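Lollow Rectangular Basket, Braided Rim
Posted in October by the Vurnus shop desk
3 min read

The Lollow is the basket we recommend when a customer writes to us and says only "I need something for the table." It is a low rectangular basket in tan and golden-brown, with rounded corners and a braided rim that is thicker than the walls. We sell it since the first Vurnus catalog and the shape was changed one time only, when the corners became more round.

The weave goes on the diagonal and it is tight. Small things such as blocks, pencils, cards or keys stay inside and do not push through the sides. The bottom is woven in the same way as the walls, so you will feel a light texture if you pass your hand over it. If you want to keep very small items like beads or pins, please put a cloth or a sheet of card at the bottom first.

Sizes

The Lollow comes in one size for the table and one for the shelf. The table size is 23 cm on the short side. The shelf size is made to fit the Parsons open shelf, two baskets next to each other, with enough space for the fingers between them. Please measure your shelf before ordering if it is from another maker. Because the baskets are woven by hand, one can be a few millimeters wider than the next.

Color

Each basket has lighter and darker strands. We do not sort them by color and we cannot choose a darker one for you, but baskets ordered together are taken from the same carton and usually they match well. In a sunny window the tone will become more yellow after some months.

What customers keep in it

Most of the letters we receive are about toys and blocks. The low wall is easy for a child to reach over, and the contents can be seen without taking everything out. Other customers use it for bread, for mail near the door, or for the remote controls. One school bought the table size for all its classrooms and writes that the children put the blocks back by color, one basket for each group. We liked to read this.

For bread we ask you to use a napkin. The basket is not treated for contact with food.
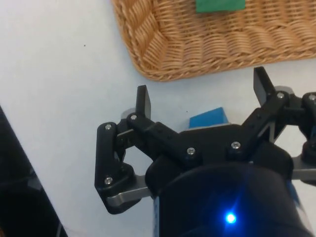

Lollow basket on a white tabletop, with a blue block or box close by and something flat and green inside.

Care

Shake out the crumbs and wipe with a cloth that is only a little damp. Let it dry in the air, not on a radiator. Do not put it in the dishwasher or leave it to soak. If a strand end comes up, cut it with small scissors close to the weave and do not pull.

Delivery and stock

We received 2,000 pieces of the table size from the Wormont warehouse and orders leave every Wednesday. The shelf size is sold out at the moment. You can leave your address at the checkout and we will write when it is back.

Item number 2317-T (table), 2317-S (shelf). A fitted cotton liner is sold separately, for the table size only.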